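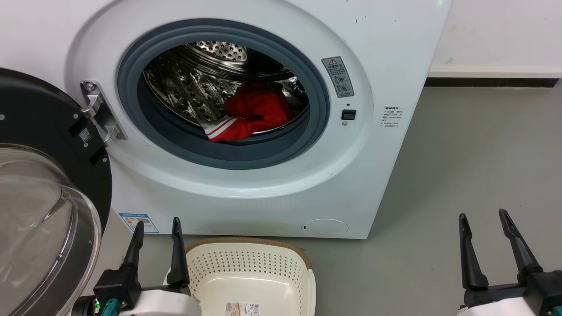 What happens to the people in a laundry when a robot starts doing the loading and unloading? At Granlow they kept their jobs, lost a good part of their bending and lifting, and picked up a kind of work that none of them had asked for and most of them have come to like.

I should say at the start that I went to Bastbridge expecting a gloomier story. My grandmother worked in a hotel laundry for most of her life, and I grew up hearing about her back the way other children hear about the weather. So when I learned that Granlow, which washes clothes and linens for care homes and guesthouses all over the valley, had brought in robots to work at its small front loaders, I had two feelings at once. One was that my grandmother would have cheered. The other was that she would have asked, before she sat down again, who was getting laid off.

Leanne Furnival, who runs the floor, heard me out on both over a mug of very strong tea. She has been at Granlow for 25 years and started on the same machines the robots work at now. "I used to go home and lie on the kitchen floor," she told me. "Flat out, with my coat still on. My kids thought all mothers did it."

The big tunnel washers at the back of the building take care of sheets and towels, and those have been partly automatic for a long time. Personal clothing is another matter. Each care home resident's things are washed in their own small load, so that a cardigan goes back to the woman who owns it, and that means a great many little machines and a great deal of crouching. Reach in, feel around the bottom of the drum, drop the wet things in the basket, run a finger around the rubber for the sock that always hides there. Then on to the next one. In a busy week the room gets through 287 of these loads, and until last spring every one was emptied by hand.

The robots arrived in March. There are 2 of them, two-armed, with a pair of black fingers at the end of each arm, and the system that tells them which machine to go to is called Workano. The crew has never warmed to that name. They call the robots the lads, and I caught myself doing it too by lunchtime.

The first weeks were hard going, and Leanne doesn't pretend otherwise. A dark sock in a dark fold of rubber was simply left behind. Anything with a drawstring was an adventure. Baskets had to be set down in just the right spot, and people who had been kicking a basket into place for years without thinking now had to think. "We were slower than before," she said. "I went upstairs and told them so. I said, if you count this month against my girls, I'm going home." They didn't count it, and she stayed.

What changed things was giving the crew a say. Lacey Kershaw, who is 4 years into the job and by her own account had never so much as set up a printer, turned out to have a real gift for seeing why a grasp had failed. She would watch an arm go in, come up with nothing, and know that it had gone for the flat of the fabric when it should have gone for a ridge. Now she spends half of each shift guiding the arms by hand through the awkward loads so that the system can learn from her, and the other half doing what she did before. She got a raise for it too – not a huge one, she was quick to tell me, but it came without her having to ask.

"I talk to them," she said, a bit pink. "Go left, go left, there's your sleeve. I know they can't hear me."

There are things people miss. The room used to be noisy with talk, because two women emptying side by side will chat all day long, and now they are often at opposite ends, one with the robots and one at the folding table. Leanne moved the break forward and made it longer to make up for it, and she has pushed the folding tables together. A couple of the older hands still prefer to empty their own machines, and they're allowed to. I watched one of them do it, quick as anything, with her hip against the door and the whole load out in a single armful. The robots are a long way from that. They take one piece at a time, and they're patient about it, and they don't ache.

Nobody has been let go, though the company has been frank that it will hire fewer people for this room as others retire. Leanne worries about that. She thinks of the girls who would have started at eighteen, as she did, and learned everything from the women beside them. She has asked for a proper training place each year, on pay, with time on both sides of the work, and when I left she was still waiting to hear.

Before I went, she showed me the shelf where they keep what comes out of pockets and drums and never gets claimed: buttons, a thimble, a hearing-aid battery, a child's mitten and a tie clip engraved with the name Tichý. Every care home on the list has been asked about that clip. Sorting through the shelf and making those calls used to wait until somebody had a spare hour, and there never was one. Lacey does it now, most afternoons, with her feet up on a crate and the phone under her chin, while the arms go in and out of the machines behind her.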